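We use cookies to improve your visit. Accept / Manage settings

The Case for Owning Less Advice
By Renato Domínguez
2 April 2020
3 min read

I have been home long enough to read every article telling me how to be home. Werkano, a newsletter I joined in January for one recipe, now sends me a tip a day. Make the bed. Dress for the office. Drink from a mug you love, at the same hour, facing a window.
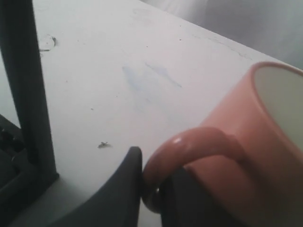
I tried it for a week. The bed got made. I also learned that my window faces a man who irons at seven, and that he has noticed me too.

My complaint is with the volume. By my count there are 526 saved tips on my phone, and I have followed maybe nine. The rest sit there like unpaid parking tickets. Advice used to come from an aunt, who could at least be avoided at weddings. 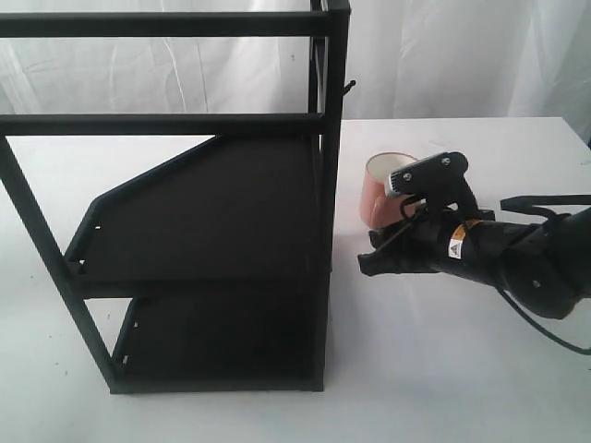 The trouble with tidy

Most of it comes down to clearing a surface. A clear desk, we are told, makes a clear mind. My mind was never that closely tied to my furniture. I wrote my best work at a kitchen table in Udwood, with a cat on the gas bill.

Still, I gave it a go and cleared everything off. Then I sat for an hour and thought about lunch.

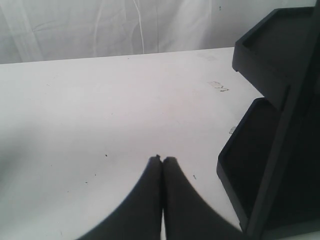 Amanuel Negussie wrote in after my last column to say that I was being unfair, that a bare table had got him through two tax seasons, and that some of us simply have nothing to think about. I have read his letter several times. He may keep the table.

I'm deleting the tips in batches. I did keep the one about soaking beans, and I'll probably never soak a bean. 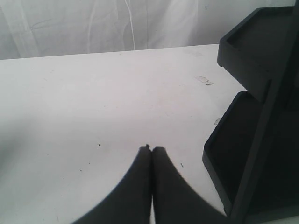

A work surface, mostly clear.

Get Werkano's rivals in your inbox: sign up for our weekly letter.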